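Saturday, September 6, 2025

So I've fallen down a hole, and the hole is bread. Rye bread, to be exact, the dense dark kind that weighs as much as a small dog and keeps for days and days. I baked sandwich loaves for years and was perfectly happy with them, and then in November my aunt brought a rye back from a bakery in Oltitham, and I ate it standing at the counter with cold butter and thought, well, there goes the winter.

I've been at it ever since. My starter is called Wastura (long story, it was the name on an old flour tin) and she lives in a jar with a rubber band around it so I can see how far she's climbed. Rye starters are so much fun! They bubble like crazy, they smell like apples and sometimes a little like nail polish, and they forgive you for nearly everything. I left mine alone for 20 days in the spring when we went up to Drincombe, came home to a gray puddle, fed her twice and she was back over the rubber band by the next morning.

The thing that took me the longest to get used to is the dough. If you come from wheat you expect to knead, and you expect it to turn smooth and springy and pull away from your hands. Rye does none of that. It's mud. You stir it with a strong spoon, you scrape it into the tin, you wet your palm and pat down the top, and that's it. My first few times I kept adding flour because I was sure I'd measured wrong, and I got bricks. Proper bricks. One of them went to the birds and I think the birds sent it back.

These days I do a sponge at night (rye flour, warm water, a big spoonful of Wastura) and leave it on top of the fridge. In the morning I add the rest of the flour, salt, a spoonful of molasses and whatever seeds are in the house. Sunflower is my favorite, toasted first in a dry pan until the kitchen smells amazing. Then into the tin, a dusting of flour over the top, and I wait for the flour to crack. When there are little cracks all over, like a dried-up pond, it goes in the oven.

The flour itself deserves a whole post. I get mine from Rungrueang, the tiny grocery two streets over, where it's tucked in between the rice noodles and the birdseed. It's coarse and a bit gritty and soaks up water like you wouldn't believe. I buy two bags at a time and they go straight in the cupboard with the seeds and the good salt.

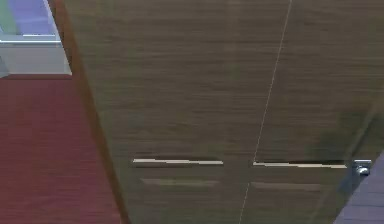 Karabo Joubert wrote to me after my last rye post to say that I'm cutting my loaves far too early, and that a rye needs a full day wrapped in a dish towel before a knife goes anywhere near it, two if you can stand it. Cut it warm, Karabo says, and the middle will gum up the blade and you'll blame the oven.

Well! I had been blaming the oven. For months! I'd even been adding 5 minutes here and there to the bake and getting a crust you could tile a roof with. So last week I wrapped the loaf, put it on the high shelf where I'd have to get the step stool to reach it, and went to bed. The next evening I cut a slice so thin you could nearly read through it. No gummy streak at all, and the flavor had changed too, sourer and rounder, with the molasses coming through at the end.

I have eaten it with butter, with pickled herring, with cream cheese and way too much black pepper, and with a fried egg on top for dinner. Toasted is a different animal again, the seeds go all nutty and the edges almost turn to cracker. If you've got a heel left over, crumble it, fry it in butter with a bit of brown sugar and throw it over yogurt. I'd make a loaf just for that.

Next on my list is a version with caraway and a handful of old bread soaked in hot water, which is supposed to make it even darker and keep it moist longer. I've got a bowl of crusts soaking right now and Wastura is pushing at her lid, so I'd better go and stir.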